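Garment Care and Construction I
Handout 3: Denim, from the fabric up

Shares 55 | Comments 2

Read this before the practical. Bring one pair of old jeans, your seam ripper and the workbook. Any jeans will do as long as you don't mind unpicking part of them.

1. The cloth

Denim is a warp-faced twill. The lengthwise yarns are dyed and the crosswise yarns are usually left white or pale. Each crosswise yarn passes under two or more lengthwise yarns, and the crossing point moves over by one on each row. This gives the diagonal line you can see on the face. Turn the cloth over and the back looks much lighter.

Indigo stays mostly on the outside of the yarn. Rubbing takes the surface dye off and the white core begins to show. For this reason denim fades first wherever it stands up from the surface around it: hems, pocket edges, seam ridges, the front of the thigh. If jeans are always washed and dried in the same creases, the creases will fade into lines.

2. Seams and topstitching

Most jeans use a flat-felled seam on at least one leg seam and at the back yoke. The raw edges are folded inside each other and held with two parallel rows of stitching. It is strong and it is also thick. Where one felled seam crosses another there may be eight or more layers, and a home machine will often skip stitches there. Use a size 100/16 jeans needle and turn the wheel by hand over the crossing.

Topstitching thread is heavier than seam thread and is normally chosen to contrast with the cloth. 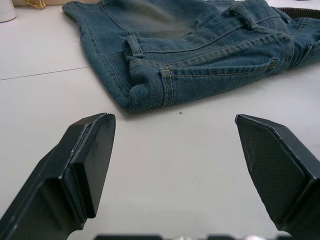

The double row across the middle is tan-yellow on faded blue, so it is easy to follow even with the jeans in a heap. Note the paler patches along the raised folds, and the loose thread end by the belt loop on the left.

3. Belt loops

A loop is a narrow strip of doubled denim, stitched down at both ends with a bar tack. Loops take a lot of pulling and are a common repair. Check both ends of each one. If the tack has gone but the cloth is sound, restitch it with a short, dense zigzag. If the cloth behind has torn, patch it from the inside first.

4. For the practical

Lay the jeans flat, smooth out the legs and close the zipper. Find one felled seam and unpick 3 inches of it. Draw the layers in cross section in your workbook and label the folds. Thread is in the Tilix drawer, heavy weights at the back. Jeans needles are signed out at the desk under stock code 3028.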